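Munham Kitchen Sim: wrist camera demonstrations
Data card, version 2 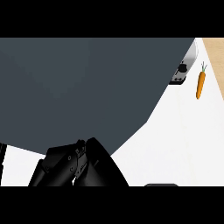 Munham Kitchen Sim is a set of simulated manipulation episodes for training policies that map camera frames and joint readings to arm commands. All episodes were collected by teleoperation in a rendered kitchen. No real robot data is included. The set is maintained by Chie Furukawa and Kohei Mizuno. Send corrections to either of them through the Orkari issue tracker.

Last revised: September 27, 2020

Contents

The release holds 115 episodes across 7 tasks. Each episode is stored in its own folder with the following files:

wrist.mp4: video from the wrist view
side.mp4: video from the fixed view
states.csv: joint positions, gripper opening, simulator time
actions.csv: commanded joint targets, gripper command
meta.json: task name, instruction text, operator code, outcome flag, random seed

Wrist and side videos share a clock. Rows in states.csv and actions.csv are matched to frames by index. If a row is missing, the loader repeats the previous one and sets the "filled" column to 1.

Frame format

Wrist frames are wider than they are tall, and are padded with black bands at top and bottom to fill the frame. The bands are part of the stored video. Crop them before computing image statistics, or the mean will come out too dark. The loader does this when crop_bands is set to true. The default is false, for compatibility with version 1.

Parts of the gripper appear in the wrist view. We do not mask them. Large objects close to the camera can hide much of the counter, and a target such as the carrot may sit well away from the gripper near the side of the view. Episodes with heavy blocking of this kind were kept. Users who want only clear views can filter on the "visible_target" field in meta.json, which is computed from the simulator's segmentation and not from human labels.

Collection

Operators drove the arm with a handheld controller. Object poses were drawn at random at reset, within limits set for each task. An operator could discard an episode during the first few seconds if the reset placed objects in collision. After that point the episode was saved whatever the outcome.

Instruction text was written before collection. Each task has one main phrasing and several alternates. The alternates were written by Kohei Mizuno and checked by Chie Furukawa. They vary in wording only; the goal state is the same.

Outcome flags come from a scripted check of object poses at the last frame. The check is strict about resting contact, so an object still held over its goal counts as a failure. We reviewed the flags by hand and changed 13 of them. Changed flags are marked "reviewed": true.

Splits

Splits are by random seed. The held-out split, named juvholm, uses a counter layout that does not appear in the training split, named hirose. Do not tune on juvholm. A small validation list is provided in val.txt and is drawn from hirose.

Known problems

Lighting is even and shadows are weak. Policies trained on this set alone should not be expected to work on real footage.

Thin parts, such as the green tops on the carrot, have no collision geometry. The gripper passes through them.

Gripper opening in states.csv is normalized to the range 0 to 1. In version 1 it was in meters. Code that reads both versions must check the "version" field.

Simulator time restarts at zero after a pause. Use the frame index for ordering.

Changes since version 1

Added alternate instruction phrasings.
Added the visible_target field.
Normalized gripper opening.
Removed episodes recorded in July with a wrong camera offset.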